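Search questions, tags or users Search

Teleoperated demos of a sliding door: gripper keeps loading the stile sideways

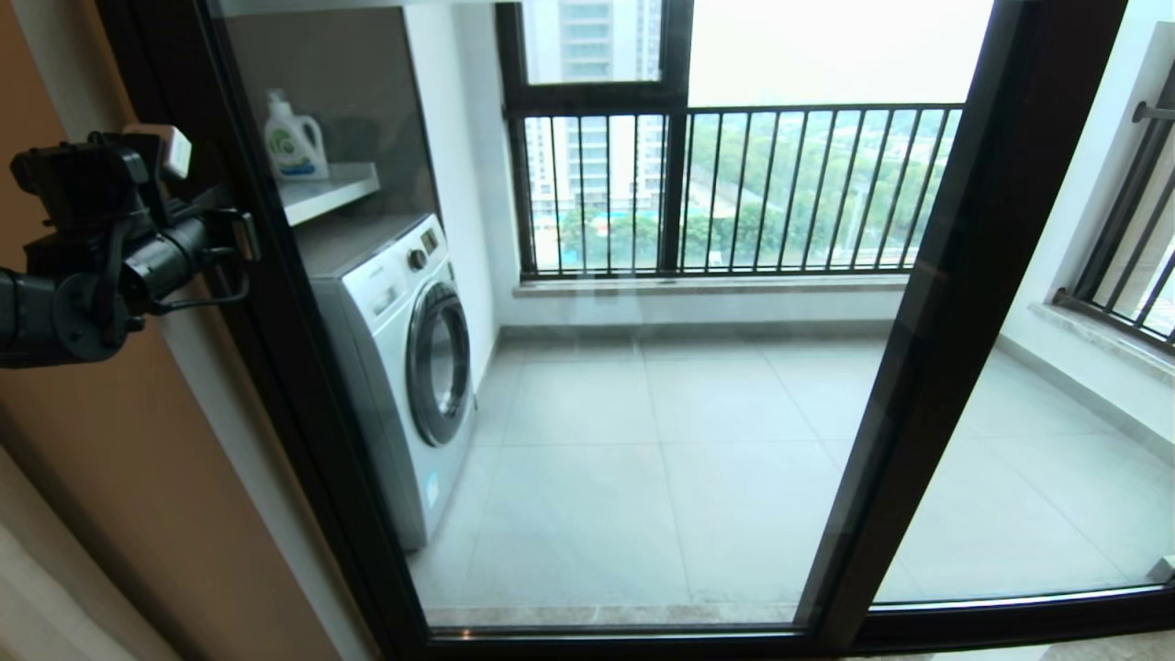 Head camera view, gripper close to the left stile of the balcony door.

I am recording demonstrations for one task: open a sliding glass door to the balcony, far enough for the base to drive through to the washing machine. The arm is a Gourlay with the stock two-finger gripper. I drive it with a Nendico hand controller, position mode, scaling at 1:1. Recording is done in Urkum, which logs joint positions, gripper opening, the head camera and the wrist force readings.

The door has a dark aluminium frame. I approach the left stile, get the fingers on to it and pull to the right. In about half the attempts the arm pushes into the frame as well as along it. Side load at the wrist climbs until the force limit trips at 100 N and Urkum closes the episode. The attempts that survive have a visible stick and slip in them, and the policy trained on them has learnt the stick and slip very faithfully.

What I have tried so far:

- lowering the scaling to 0.5, which made the approach better and the pull worse (I run out of arm travel and have to clutch in the middle)
- cleaning the lower track
- raising the force limit, which I have now undone
- a different operator, same result

I have 190 episodes, of which I would keep perhaps half. Is there a recommended way to demonstrate a motion that is constrained to a line? Would it be better to do this one by hand guiding and forget the controller? I would also like to know whether the bad episodes are worth keeping for anything.

Edit: the fingers are the plain pads, no hook. The floor on the inside is level and the base is parked with brakes on.

3 answers

Answer 1 (accepted)

Your controller has no idea there is a track. In position mode at 1:1, any drift of your hand towards or away from the glass becomes a position error normal to the door, and the arm turns that into force according to its stiffness. A few millimetres is enough. People are poor at pulling in a straight line over that distance with no feedback, so changing the operator will not help.

Lower the stiffness in the direction normal to the glass and leave the other two alone. On the Gourlay this is set in the tool frame, so first check that the tool frame is square to the door when the fingers are on the stile. If it is rotated by even a small angle you will soften the wrong direction and the pull will feel spongy. We run 900 N/m along the track and much less across it. Find the lower value by experiment: reduce it until the side load stays flat for the whole pull, then stop. If you go too low the fingers wander off the stile.

Split the episode in two. Use 0.5 for the approach and contact, then switch to 1:1 for the pull. Urkum lets you bind the scaling change to a button, and it writes the change into the log as an event. Do the switch with the clutch held, otherwise the arm will jump. This also gives you a clean label for where contact ends and pulling begins, and you will want one later.

On hand guiding: it works well for this sort of motion, as you can feel the track through the arm. There are two drawbacks. Your own arm and shoulder end up in the head camera for the whole recording, so the images are of little use for training unless you replay the trajectory afterwards and record again with nobody in view. And the wrist sensor may pick up your hand as well as the door, depending on where you hold the arm. If you hold it above the sensor the readings are fine.

I would do 3 hand-guided pulls, replay them, and use the replays as a reference for what the side load ought to look like. Then collect the bulk with the controller.

Keep the bad episodes in a separate folder and do not train on them directly. The ones that end in a force trip are useful for setting a threshold in a failure detector. The stick and slip ones I would delete.

 Comment: The tool frame was out by four degrees. Corrected, and the side load during the pull has dropped to something I can live with. Still some sticking in the first few centimetres.

 Comment: That will be the seal along the edge of the door, most likely. Pull slowly until it lets go and then speed up, and do it the same way in each demo. If half your demos yank it and half ease it, the policy will average the two.

Answer 2

Agree with the above on stiffness. One addition about the camera. Glass doors are awkward for anything that relies on depth. With a transparent pane, the depth stream will often return whatever is behind it, so the door plane is either missing or full of holes. If your policy takes depth as an input, check a few episodes before recording more. We dropped depth for door tasks and use colour plus wrist force.

Also vary the time of day. We recorded a whole set in November between two and three in the afternoon, and the policy did not find the stile in the morning, when the light came through the glass from the other side. Moving the start position of the base by a few centimetres between episodes is worth doing too. Put tape on the floor if you need to know where you started.

No opinion on the hand guiding, we don't have an arm that supports it.

Answer 3

had the same problem with a wardrobe door. swapped to the Ninard rubber finger pads and it went away, never touched the stiffness

 Comment: Softer pads will hide some of the side load as they deform, but the error is still in the recorded positions. Fine if it only has to work on that one door.

 Comment: it does only have to work on one door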